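Speaker notes, 26/01/2025, Clinlow meetup. Keep to 18 minutes, leave 10 for arguing.

## Opening

Don't introduce myself for long. Say the title, say I've worked with tabletop arms for years, get going.

I was asked to talk about good practice. I have doubts about most of what gets called that. Last March I sat down and read all 112 pages of the Stostura bench guide, start to finish, with a pencil. By the end I had underlined two rules I would fight for. The rest was either obvious, or impossible to check, or written by someone who had never had to reset a table after lunch.

(Pause. People who have read it will laugh. People who haven't will write it down, which is fine.)

## What a rule is for

Ask the room: who has a written safety rule on the wall right now? Hands up. Keep them up if you know who checks it. Most hands should drop.

My test is dull. Can a tired person look at the bench and say yes or no? "Operators should maintain awareness of the workspace" fails. Aware compared to what? "Hands off the table while the arm is enabled" passes. A stranger could walk in and catch you breaking it.

Fraser's checklist does better than most on this. It is one page and most lines start with a verb. I still think a third of it is there to make the person who signs it feel covered. Read out the line about "appropriate footwear for the task" and ask what shoes are right for spooning coffee beans. Don't milk it.

## Coffee beans

Move to the spooning task. Many of you use some version of it: a mug, a cup of beans, a spoon, get the beans from one to the other. 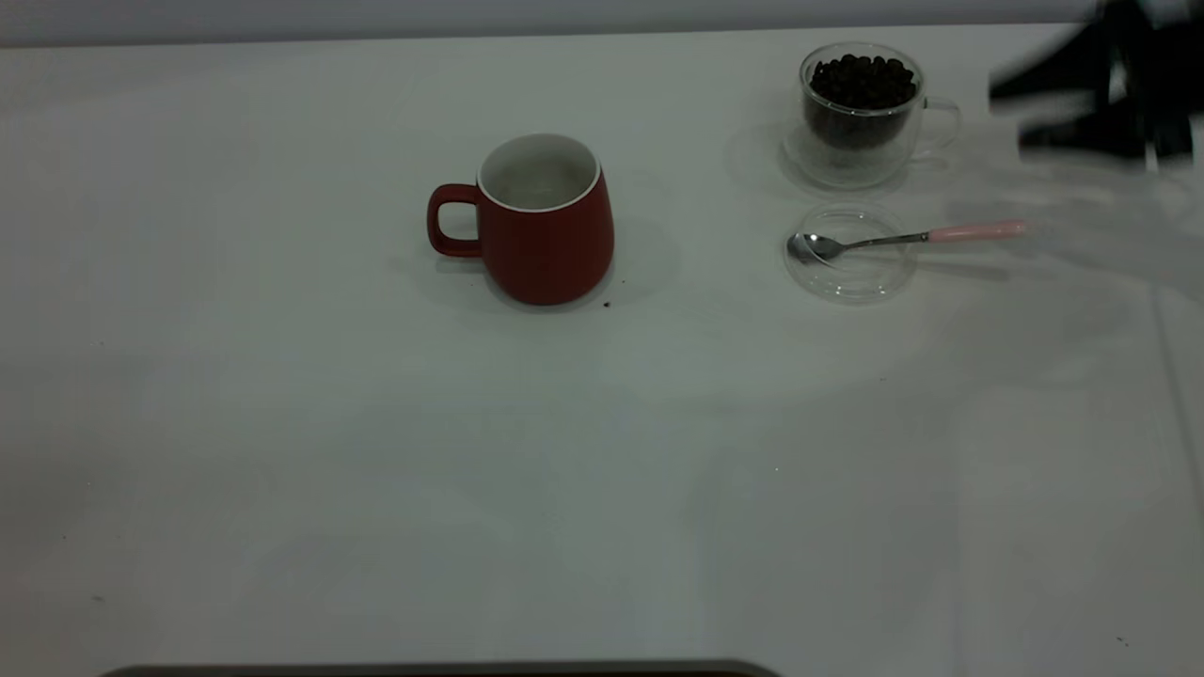 People look at a setup like this and see no hazard. I partly agree. You are unlikely to lose a finger to a teaspoon. But there is glass on the table, and the gripper works close to it, and a moving arm has no opinion about which things break. The rule I want is a boring one: if it can shatter, somebody decides in advance what happens when it does. Stop the arm, disable it, sweep, check the fingers of the gripper for splinters, start again. Write that down before the first run. If you write it after the first broken cup, it will be longer and worse.

Second point, and this is where I part ways with the guide. It tells you to swap every breakable object for plastic. Sure, if you are teaching beginners. If your results are meant to say something about kitchens, then a plastic tumbler is a different problem. It weighs less, it slides more, and it forgives a bad grip. Call it what it is in your report. I've seen too many write-ups where the word "cup" was doing a lot of work.

Third, clear things. Glass on a white table is hard for people to see and can be hard for cameras too. The guide gives this one sentence. I'd trade ten pages on document control for a decent section on it.

## Speed limits

Expect pushback here. Everybody likes a speed limit because it is a number.

My complaint: a number set once, for an arm with nothing in its grip, says little about the same arm holding a metal spoon. The tool changes the risk. So does how far a person has to reach to fix a fallen bean. At Wumeck we kept the limit we were given and moved the chair back. I can't prove the chair did more good. I believe it did, and I'd like someone in this room to measure it properly so I can stop saying "I believe."

Say clearly: I am not telling anyone to ignore the limit. Follow it. Just don't let it be the only thing you did.

## The reset

The arm gets all the attention in the rules. The reset gets none, and that's when hands go in. Someone puts the spoon back, tips the beans back, nudges a cup, and a second person at the keyboard thinks they're finished.

Two rules, the ones I underlined:

1. The person with hands on the table holds the stop button, or has it in reach. No one else restarts.
2. The arm is disabled between runs. Paused doesn't count.

Both pass the tired person test. Both cost a few seconds per run, and you will hear about those seconds when there are up to 112 runs in the plan. Let people complain. Then do it anyway.

## If there's time

- Near misses. We log falls and spills and call them data. Someone should read them – I rarely do.
- Signed forms. A signature shows that a pen was present.
- Who gets to strike out a rule? If the answer is "we only add," the list will be useless in two years.

## Close

No summary slide. Ask each group to bring one rule they would delete, and why, and start with the table nearest the door. If it goes quiet, offer up the footwear line.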